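About Us

The Prandmont Election Desk covers elections and the disputes that follow them. We report on state and local races, recounts, ballot challenges, residency complaints and the court cases that come out of them.

We started as a mailing list for people following one contested council seat in Prandmont. Today the newsletter goes to 900 paying subscribers, and the website is free to read. We have 3 full-time reporters and a part-time editor. Between them they cover 40 local districts, including all of Moser County and the towns along the Skonum River.

What we publish

Most of our stories begin with a filing. When a losing candidate contests a result, we read the petition, post a copy of it and ask the other side for a response. Court hearings are covered in person when we can get a seat. Our district pages list current officeholders, past results and any open complaints.

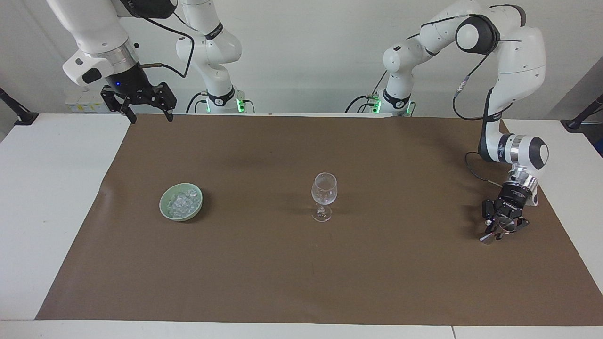 A bowl of ice and a wine glass on a table covered with brown paper.

We do not endorse candidates or take money from parties, campaigns or political committees. Subscriptions pay for most of our work. The rest comes from Hukeo, our records search service, which is used by law offices and other newsrooms.

Corrections and replies

If we get something wrong, write to the editor with the headline and the line in question. Corrections go at the top of the story and stay there. Anyone named in a complaint we report on may send a written reply, and we will link to it from the original article. Please send replies within 10 days if you want them included in the next newsletter.

Our office is on the second floor of the Moser Building in Prandmont. The door is open from 9 a.m. to 4 p.m. on weekdays.

Contact | Subscribe | Corrections | District Pages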